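Section 4: Setting Up Your Cutting Table

Welcome to the fun part! Your Sugden pattern plotter is out of the carton, the pens are loaded, and all that stands between you and a full-size sewing pattern is a good flat place to trace and cut it. A little care with this section pays you back on every garment you make afterward.

Before you start

Choose a table you can walk up to from at least two sides. Keep the roll of pattern paper in the room overnight so it settles to the same dampness as the air (paper moves more than you'd think!). You will also need the long ruler, four pattern weights and the soft pencil from the accessory pouch.

4.1 Laying the base sheet

1. Wipe the tabletop and let it dry fully.
2. Unroll the base paper with the curl facing down and cut it a little smaller than the table on every side.
3. Smooth it from the center out with the flat of your hand.
4. Put one weight on each corner and leave it for 10 minutes.
5. Tape the back edge first, then the front, then the sides. Short pieces of tape hold better than one long strip.

Note: Plain brown kraft paper makes a lovely base. Pencil shows up well on it, and tracing wheels bite into it without slipping.

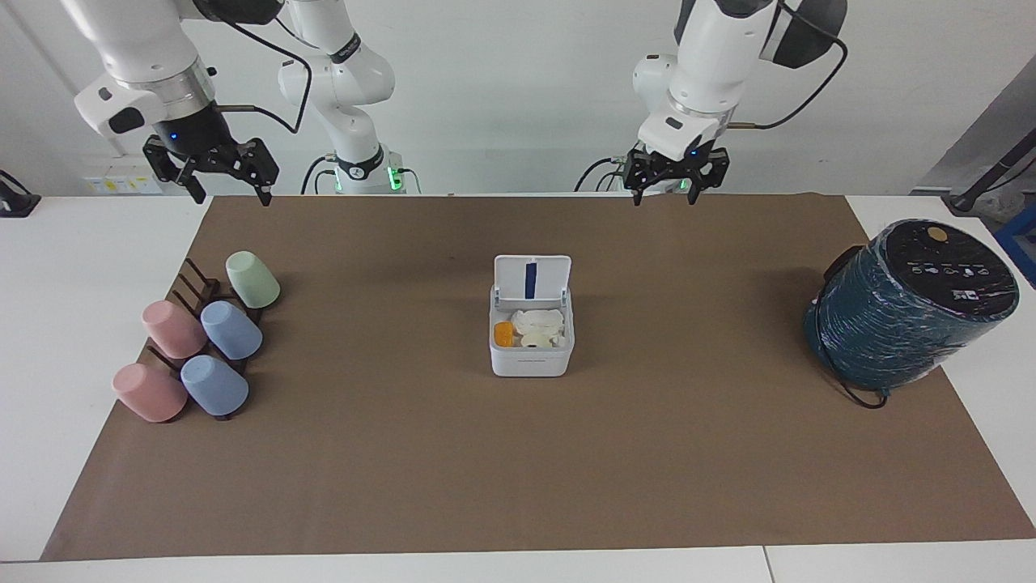
4.2 Drawing your grainline

Once the base is down, give yourself one true line to work from. Everything else in the pattern hangs off it, and it's so satisfying to see the pieces fall into place.

1. Set the long ruler parallel to the front edge of the table.
2. Measure from the front edge at both ends of the ruler. Adjust until the two readings match.
3. Draw the line in pencil and label it GRAIN.
4. Square up a second line at one end and mark the corner where they meet as your zero point.

Caution: Don't use the edge of the paper as a straightedge. Roll ends are often cut slightly off square, and the error grows along a trouser leg.

4.3 Printing the test piece

1. On the plotter menu, choose Test, then 33. This is the sleeve cap, a great one to start with because any stretch shows up right away in the curve.
2. Lay the print on the base sheet with its arrow on your grainline.
3. Check the printed ruler against your own. If they agree, you're ready to sew!
4. If they don't, go to Scale and adjust one step at a time, printing again after each change.

Note: If the display shows code 136, the paper has fed at an angle. Lift the lever, pull the paper straight and close the lever until it clicks.

Caution: Keep fingers, hair and loose sleeves clear of the pen carriage while it is moving.

4.4 Changing the base sheet

Swap the sheet when old lines start to confuse new ones, or whenever the wheel marks catch your pencil. Peel the tape back slowly at a low angle. Used sheets are wonderful for wrapping finished pieces, so save a few.

Replacement rolls are listed under part number 2699. For cutting tools and blade care, continue to Section 5.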